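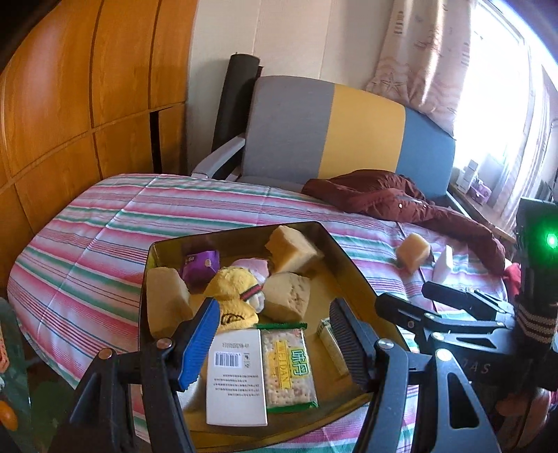 Rakena Home Sorting is a set of demonstrations for training two-handed manipulation policies on the kind of small stuff that piles up in real homes. We recorded it with hand-held grippers, so a person does the task with their own arms and the wrist-level camera sees what a robot's wrist camera would see later. The release holds 550 episodes collected in lived-in rooms, and we love how varied it came out! A single tray can hold rough-cut sponge pieces, a small yellow plush toy, a printed box with a barcode and a clear packet of square crackers, all within a hand's width of each other. Those objects ask very different things of a policy. A sponge forgives almost any grip, a cracker packet forgives very little, and a slim stick package lying at an angle wants the fingers turned before they close.

Version 2, released March 1, 2026
Maintained by the Wanurico data group, Wesville

What's new in version 2

Version 1 had trays on tables only. Version 2 adds beds, couches, floor mats and a couple of very cluttered kitchen counters. Soft surfaces turned out to be the change our early users asked for most, and we agree with them. A tray on a blanket tips a little when you press on its rim, and a policy that has only ever known a hard tabletop tends to push too far down. We also redid the time alignment between the left and right grippers. If you trained on version 1, please don't mix the two releases without reading the section on timing.

The tasks

Every episode belongs to one of 8 task families. The full names are in tasks.csv, but here is the general idea:

pick_one: take a named object out of the tray and set it down beside it
put_back: return an object from the surface to the tray
sort_soft: separate soft objects from boxed or wrapped ones
clear_all: empty the tray in any order
hand_over: pick with one gripper, pass to the other, place
stand_up: take an object that is lying flat and leave it upright
make_room: push things aside to reach an object underneath
regrip: pick, set down, pick again from a different side

The hand_over family is our favorite. It's the hardest one to record well and the one where people's styles differ the most. Some operators bring both grippers to the middle of the tray, others lift high and pass in the air. We kept both – there is a style column in the episode table if you want to train on only one of them.

How an episode is recorded

The operator sets a tray down, mixes the contents by hand and picks up both grippers. Recording starts with the grippers held still for a moment. The operator then does the task at a natural pace, with no pausing to show off a grasp, and holds still again at the end. A short text instruction is attached afterward by a second person who watches the clip without knowing what was asked. When the two versions don't agree, the episode goes back for review.

We asked operators not to tidy the room first. Blankets, chairs, jackets, curtains and whatever else lives there stay in view. Lighting is whatever the room has, including strong window light that washes out part of the view. Please keep that in mind before you filter on brightness. An early filter of ours threw away a large share of the bedroom episodes, and they were some of the best ones we had.

Objects

Objects came from the homes themselves plus a shared kit that traveled between sites. The kit has sponge pieces cut into uneven shapes, small plush toys, wrapped snacks, little cartons, erasers and foam blocks. Sponges get cut up more as they travel, so the same kit number may look different in later episodes. Packaging text appears in several languages. We did not transcribe it, and the text instructions mostly refer to objects by color, shape or position ("the yellow toy," "the box nearest you"). If you're working on reading labels as part of grasping, this could be a fun starting point, but you'll need to add those annotations yourself.

What is in the download

episodes/ has one folder per episode, with left and right video, gripper opening values and the estimated path of each gripper
episodes.parquet lists episode number, task family, surface type, style, instruction and review status
tasks.csv describes the task families
splits/ has train, validation and held-out lists
tools/ has the loader and a small viewer
CHANGES.txt is worth a look before you upgrade

The held-out list contains only rooms that never appear in training. Objects from the shared kit do appear on both sides. We think that's the right test for a policy meant to move between homes, but if you care more about new objects, use splits/new_objects.txt instead.

Quick start

Unpack the archive, then run this from the top folder:

pip install -r tools/requirements.txt
python tools/view.py --episode 15

Episode 15 is a nice one to begin with. It's a clear_all with a crowded tray, and the operator changes their mind halfway through about which gripper should take the sponge. The viewer plays both sides next to each other with the opening values drawn underneath.

To load a task family for training:

from rakena import load
data = load("episodes", family="make_room", split="train")

Each item gives you both video streams, both paths and the instruction as a plain string. Paths are stored relative to the first still moment of the episode, so you don't need to know where in the room the operator was standing.

Timing

Left and right recordings are aligned using the still moments plus a shared clock signal. In version 1 we used the still moments alone, and fast hand-overs could drift enough to make it look as if one gripper let go too soon. Version 2 fixes this for new episodes and for every old episode where the clock signal had been saved. The rest are marked align=old. They're fine for one-handed tasks. We'd leave them out for hand_over.

Known problems

The gripper path gets shaky when a gripper is held very close to a plain wall or buried deep in the tray. These stretches have a low value in the track_quality column. The second gripper often enters the view of the first, and in make_room it may block the target object for a while. We left those episodes in. A robot with two arms will get in its own way too.

Transparent packets are underrepresented in the floor mat episodes. We're recording more of them now and plan to add them in July.

Failed grasps are included and marked. A dropped cracker packet followed by a good second try is great training material, so please think twice before filtering on the first attempt only.

Privacy

All rooms were recorded with written permission from the people living in them. Faces, mail, screens and family photos were either kept out of view or blurred during review. If you spot something we missed, write to the address in CONTACT.txt with the episode number. We'll pull the episode while we look at it.

Using the data with Sistis

If your team already uses the Sistis training format, tools/to_sistis.py converts everything in one pass. It drops the style column, which Sistis has no place for yet, and keeps all the rest. The converter checks the gripper opening range and will complain loudly if you point it at version 1 files.

Contributing

We'd be delighted to get episodes from new rooms! Start with a single family (put_back is the easiest), run tools/check.py on the folder and open a pull request with the output pasted in. Odd trays, saggy mattresses and unfamiliar snacks are all very welcome. Please use the same finger pads on both takes of an episode, and note the pad type in notes.txt.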